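Hand Swap Inspection Checklist, Bathroom Mockup
Drallness test apartment
Revision: September 2021
Inspected by: Aarti Upadhyay
Second check: Mieczysław Cieślak
Hands compared: Prositz five-finger (current), Mornutia hand (candidate)

Use one copy of this checklist for each hand. Mark every line OK, FAIL or N/A. Comments go under the section they belong to. A FAIL in sections 1 or 2 stops the session until Flora Baxter signs it off.

1. Power and stop circuit

1.1 Room breaker labeled and reachable from the hallway: OK
1.2 Wireless stop tested with both arms raised: OK
1.3 Wired stop tested with both arms raised: OK
1.4 Arms hold position after stop, no drop at the elbow: OK on the right, FAIL on the left, then OK
1.5 Battery above minimum before entering the room: OK

Comments: On 1.4 the left elbow sagged when the wired stop was pressed. Mieczysław reseated the brake connector and we repeated the test 13 times without another sag. Please keep 1.4 as a separate line on the next revision. It used to be buried in 1.3 and people skipped it.

2. Room

2.1 Water shut off at the supply valve: OK
2.2 Floor dry, no loose mats: OK
2.3 Shower valve closed: OK
2.4 Outlet by the cabinet de-energized and checked with a tester: OK
2.5 Door can be opened from outside: OK
2.6 No person inside while the arms are enabled: OK

Comments: The outlet is close to where the left hand works, so 2.4 has to be done with a tester every time. The label on the breaker is not enough.

3. Hand mounting, both sides

3.1 Wrist bolts torqued and marked with paint pen: OK
3.2 Cable has slack at full wrist rotation: OK
3.3 No pinch point between cable and forearm cover: FAIL (Mornutia, right side)
3.4 Finger covers seated: OK
3.5 Fingers open and close fully with no load: OK
3.6 Firmware version matches the sheet on the controller: OK

Comments: The Mornutia cable comes out 3 mm closer to the forearm cover than the Prositz cable does. With the wrist turned all the way in, it rubs. Remigiusz Górecki has printed a spacer, and it needs to be on both sides before the next run. Mornutia hand weight with adapter plate was entered in the controller before the arms were enabled.

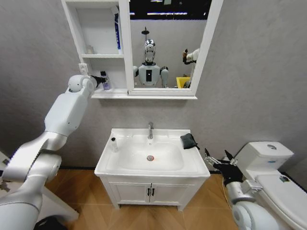

4. Shelf reach

Grasping from the open shelves is the main reason we are comparing hands at all, so this section gets the most time. The arm has to come up from below and to the left and get the fingers into a compartment with a wall on each side. The bottle with the purple label goes in the lower compartment, with the hand coming in beside it, and the tall blue-and-white box stays in the upper one. Keep that layout for both hands. Amparo Bravo moved the bottle between runs in February and the results could not be compared.

4.1 Hand enters lower compartment without touching the shelf above: OK (Prositz), FAIL (Mornutia)
4.2 Fingers clear the bottle before closing: OK both
4.3 Grip force limit set before first contact: OK both
4.4 Bottle lifts without scraping the divider: OK both
4.5 Hand backs out along the same path: OK (Prositz), N/A (Mornutia, stopped at 4.1)
4.6 Mirror surface not touched at any point: OK both

Comments: The Mornutia knuckles sit higher and hit the shelf on entry. We lowered the approach and it went in, so 4.2 to 4.4 were done from the lowered approach and should be read that way. 4.5 was not repeated. Prositz logged 249 grasps on this shelf before today with 27 failures, most of them slips on the cap. We do not have enough Mornutia grasps yet to put a number next to that.

5. Idle arm

5.1 Right hand parked clear of the sink rim: OK
5.2 Right hand parked clear of the toilet lid: OK
5.3 Parked arm stays still while the left arm moves: OK

Comments: Clearance at the sink is tight. Do not widen the finger spread in the park pose.

6. Head camera

6.1 Lens clean: OK
6.2 Exposure locked: OK
6.3 Reflection masked in the object detector: FAIL

Comments: The detector picked up the robot's own reflection as a second set of hands. Mask the mirror area or run with the Alarcón filter on. Flora wants this closed before either hand is scored.

Open items
3.3 spacer, both sides: Remigiusz
4.1 and 4.5 repeat with Mornutia: Aarti
6.3 mirror mask: Amparo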